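Getting candle wax out of a cotton tablecloth

Posted by Ona Lukoševičius in Household, 434 views

We had people over on Friday and one of the candles tipped over. Now I have a patch of red wax on a cotton tablecloth, maybe the size of my palm. I picked off what I could with a fingernail but there is still a pink stain and a waxy feel. The label says warm wash only. Should I iron it or freeze it? I don't want to set the color.

Rimantas Rimkutė
Freeze first, then iron. Put the cloth in the freezer for an hour and scrape with the back of a butter knife. Then lay paper towels on both sides and press with a warm iron, no steam. Keep moving to clean paper until nothing more comes through.
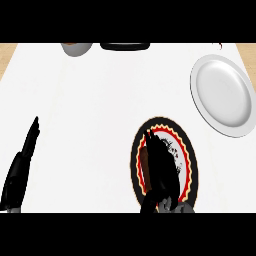

The pink part is dye, so the iron won't take it out. Dab it with rubbing alcohol on a cotton ball, working from the back of the cloth, and rinse before you wash it. On a big white cloth like this one any leftover tint will be easy to spot, so check it in daylight and don't put it in the dryer until the mark is gone – dryer heat can set it. If it needs a second round of alcohol, do that while it's still damp.

Koppel111
I just boiled mine in a big pot. Wax floated up. Wouldn't do it with a colored cloth though, and yours says warm only so maybe not.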